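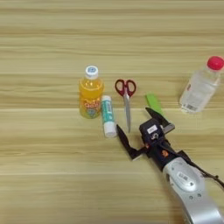 A glue stick is a solid adhesive held in a push-up or twist-up tube and applied by rubbing the exposed end against paper. The adhesive is a soap-based gel, firm enough to keep its shape and soft enough to leave a thin film under light pressure. It is sold mainly for paper, card and light fabric, and is a standard item in schools and home craft kits. The tube normally carries a printed label with a cap at one end, as on the teal-green stick with white lettering lying beside the red-handled scissors. Scissors and glue stick are commonly stored and issued together, and many school supply lists treat them as a single entry.

Composition
The usual formula contains water, a polymer binder, a soap that forms the gel, and a humectant that slows drying. The binder is most often polyvinylpyrrolidone, though starch-based binders are also used. Some sticks include a dye that is visible when applied and fades as the film dries. Solvent-free formulas can be washed from most clothing with water and ordinary detergent.

Tube and mechanism
In the twist-up type, a threaded spindle runs through the center of the adhesive and raises a small carrier when the base is turned. The spindle takes up part of the volume, and a ring of adhesive is left in the carrier when the stick is nominally empty. Push-up tubes have no spindle and waste less material, but the stick is easily pushed out too far. A tight cap is the main factor in storage life. A stick left uncapped forms a hard skin, which can be cut off with a blade to expose usable adhesive.

Use
The film is spread on one surface only, from the center outward and past the edge onto scrap paper. The parts are then joined and pressed flat. Working time is short — less than a minute on absorbent paper — and the joint reaches handling strength soon after. Thin paper wrinkles less than with liquid glue, as the film carries little water. Bonds to plastic, metal and varnished wood are weak, and residue on a tabletop is removed with a damp cloth.

Aging
Joints made with glue sticks tend to release as the film dries out, and the adhesive is not recommended for archival mounting. In a survey of school scrapbooks held at Sidville, Vilja Kemppainen examined 199 pages assembled in 2000 and found lifted corners on most of them. Photographs had separated more often than newsprint. Laurier Dufour later re-mounted 25 of the pages with wheat starch paste.

Related products
Adhesive rollers, paste pots, rubber cement, white glue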